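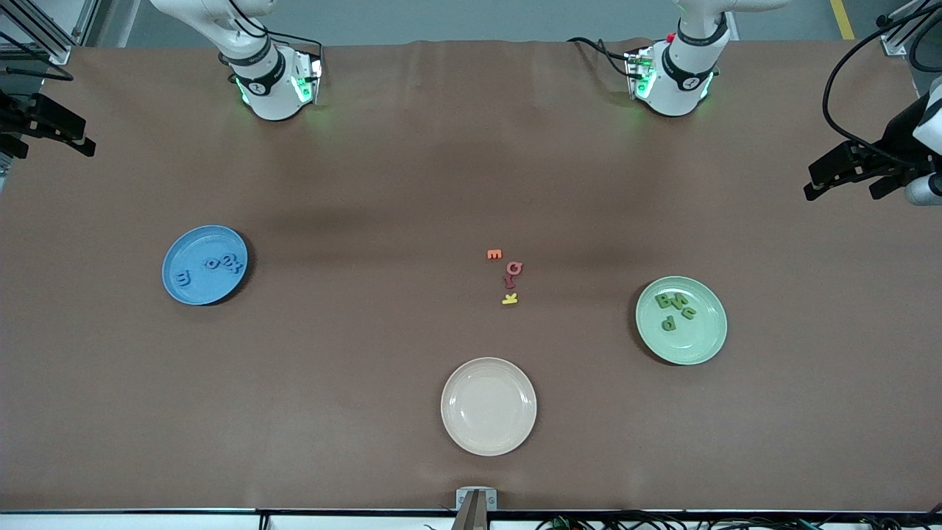 Review: Foam Letter Set and Three Sorting Plates, After a Season in a Student Robot Club

Posted August 2019
Filed under: classroom materials, robotics

I help run the student robotics club at Tutbridge. Our main project this year was a two-arm letter sorting task, and for most of it we used a pack of small foam letters and some round plates with raised rims. Other clubs doing table-top work have asked what we bought and whether it held up, so I am writing it down in one place.

The letters are sold by Yeoh as an early reading set. The bag says 100 pieces, upper and lower case mixed, in several colors. The plates are from the same seller but come separately. We use a blue one, a pale green one and a cream one. We also bought a brown mat to go under everything, from a different shop, and I will get to that.

What we use it for

The job the students set themselves is simple to say. Letters lie loose in the middle of the table, the arms pick them up one at a time, and each letter goes to a plate. In the easy version the blue letters go on the blue plate and the green letters on the green plate. Anything else goes on the cream plate. Later versions sort by upper and lower case, or spell a short word on the cream plate, and those are still a work in progress.

Size and weight

The letters are small and weigh next to nothing. For young children that might be a drawback. For us it was the reason to buy them. A dropped letter does no harm to anything, and students could try out a bad grip as often as they liked.

Some shapes are much easier than others. The K and the E are good starters. Curved letters and hooked ones took more practice, and the students ended up writing separate grip points for them. I would tell a new club to begin with four or five letters and leave the rest in the bag for the first few weeks.

Color

Red, orange and yellow stand out very well on the brown mat. Dark green on the pale green plate is also fine, and you can read it from across the room.

Blue is the weak spot. The blue letters are nearly the same color as the blue plate, and once they are inside the rim they show mostly as outlines. Our vision code would place a blue letter on the blue plate and then report the plate as empty. The students lost most of July to this before they worked out what was going on. They got around it by keeping a record of what had been placed and not depending on a second look. It was a good lesson, but if you want a quick start, get a white plate in place of the blue and save yourself the trouble.

Plates

The rims are the best part. They keep a letter from sliding off when it is let go a little early. They also mean the arm has to come in from above, and two of our students had to redo their paths after brushing the edge. The plates are light too, and a firm bump will shift one. We marked their positions on a paper plan and check them before each run.

The mat

It is fine. Ours has a few slight wrinkles that have never gone away, even after a night under heavy books. A flat letter lying over a wrinkle sits at a small tilt. Smooth it out by hand before you start. The plain brown color has been a good choice and I would buy it again for that alone.

Wear

The club logged 356 runs for its project report, and 117 of those were on the final version of the program. After that much handling the foam has small dents where it gets gripped most, mainly on the letters we use every week. Two lowercase letters tore and were thrown out. Nothing has faded that I can tell.

Cost

The letters were 8 dollars a bag when we bought them. The plates cost more than I expected for what they are, and any round plate with a decent rim would do as well. We got a second bag of letters for spares and have hardly touched it.

At the Kiltlow meet

We took the whole set to the student open day at Kiltlow and ran the color sort there. The brighter lighting in the hall threw off our thresholds for yellow and orange, and it took the better part of the morning to tune them again. One of the other teams, Tusia, was using wooden blocks for a similar job. Their pieces were easier to grip but made a lot of noise when dropped — something to think about if you share a room.

Ratings

Letters: 4 out of 5
Plates: 3 out of 5, 4 if you skip the blue
Mat: 3 out of 5

We will keep using the letters next term for the spelling task. I have a white plate on order.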